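Zoltavura: registro de consumo eléctrico en viviendas

Ficha del conjunto de datos

Resumen

Zoltavura reúne lecturas horarias de consumo eléctrico tomadas en 33 viviendas del municipio de Barrera. Lo mantiene la oficina técnica de Vekelel y se destina al estudio de la demanda residencial en verano.

Contenido

Cada vivienda dispone de un archivo CSV con 6 columnas: identificador, hora local, energía activa, tensión, circuito y código de calidad. Los valores de energía se expresan en kWh. En 29 viviendas el circuito de climatización se mide por separado; en las restantes solo consta el total.

El campo "circuito" toma el valor CL cuando la lectura corresponde a climatización y GE en los demás casos. El tipo de equipo figura en equipos.csv, con las categorías split de pared, conductos y portátil.

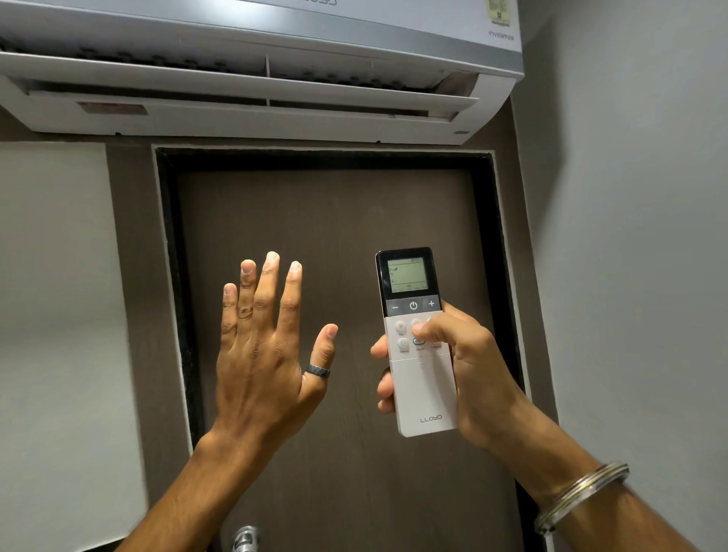

Limitaciones conocidas

Las lecturas de junio presentan interrupciones de hasta 2 horas por sustitución de contadores. Los huecos se conservan vacíos y no han sido interpolados. La muestra no es representativa de viviendas con calefacción eléctrica.

Privacidad

Se han suprimido direcciones y números de contrato. Queda prohibido todo intento de reidentificación.

Responsables

Refugio Esquivel (coordinación) e Irfan Nugroho (validación). Los errores se comunicarán mediante el registro de incidencias del repositorio, con indicación del archivo y la fila afectados.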